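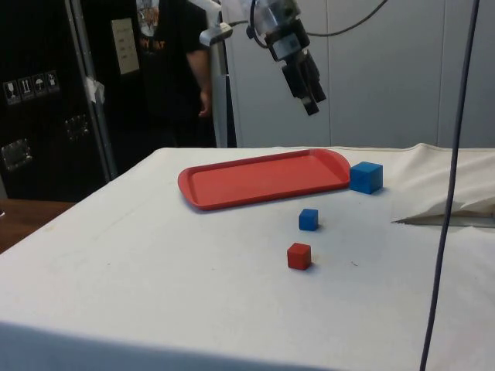

After the scan I have all the channels, but the guide is blank and the series recording does not start, Grethe Fogh wrote to us in August. Many owners of the Skarneo receiver meet the same situation when a channel is relaunched under a new name. The present section explains how to bring the program guide and the series recordings in order again.

4. Program guide and series recordings

4.1 Before you start

Connect the receiver to the antenna cable or cable outlet and to your home network. Leave the receiver switched on during the complete procedure. If you use the Trolteck signal splitter, connect the receiver to the output marked MAIN.

Note: The guide data comes with the broadcast signal and also over the network. With only one of them the guide works, but it shows fewer days.

4.2 Updating the channel list

1. Press MENU and select Channels, then Update list.
2. Select Keep my order. If you select New order, your favorites are deleted.
3. Wait until the progress bar has reached the end. Do not press BACK in this time.
4. When the message "List saved" appears, press OK.
5. Go to channel 206 (Bududton Drama) and check the name in the upper line of the screen. The old name can still be displayed until the next restart of the receiver.

Caution: Do not disconnect the power while the list is being saved. The memory can be damaged and the receiver must then be sent in for service.

4.3 Checking the signal

1. Press MENU, select System, then Signal.
2. Read the value for Quality. For a stable recording in high definition it should be 87 or higher.
3. If the value is lower, tighten the plug by hand at both ends of the cable and read the value again.
4. If the value does not change, connect the receiver directly to the wall outlet, without the splitter.

Note: The value Strength is less important. A strong signal with low quality gives a picture with blocks and breaks in the sound.
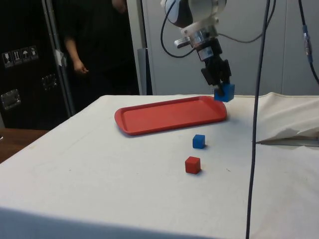

Can I watch one channel while another one is being recorded?
The receiver has two tuners, so you can record one channel and watch any other. When two recordings are running, you can only watch one of the recorded channels or a finished recording from the disk.

4.4 Setting a series recording again

A series recording is tied to the channel and to the title of the program. When the channel receives a new identity, the old order stays in the list with a gray mark and does not record anything. It must be deleted and set again.

1. Press REC LIST and move to the order with the gray mark.
2. Press the red button and confirm with OK. Episodes which are already recorded stay on the disk.
3. Open the guide and find any future episode of the series.
4. Press REC two times. The letter S appears beside the title.
5. Select New episodes only, if you do not wish to record the repeats.
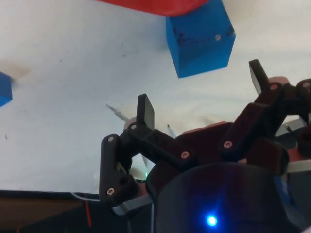 For a limited series, such as a drama in several parts, you can also choose how many episodes are kept. The factory setting is 4. Change it to All before the first part is broadcast, otherwise the oldest part is deleted when the fifth one is recorded.

Start and end margins are set under Recording, Extra time. Live events and award shows often finish late, and for these we recommend the longest margin.

Caution: A recording with a long margin may overlap the next one. In this case both tuners are in use.

Related sections
3. First channel scan
5. Parental lock and age ratings
6. Moving recordings to an external disk
9. Error messages

Comments

Roland Pickering, 24/10/2019
Step 5 in 4.2 helped me. The old name was still there after the update and it went away when I restarted. Please mention that the restart is under System, I was searching for it in the Channels menu.

Grethe Fogh
Series recording is working again, thank you. Is it possible to have the gray orders deleted all at once? I had to do it one by one.

tvroom_north
Quality went up when I took out the splitter. I will try a shorter cable next.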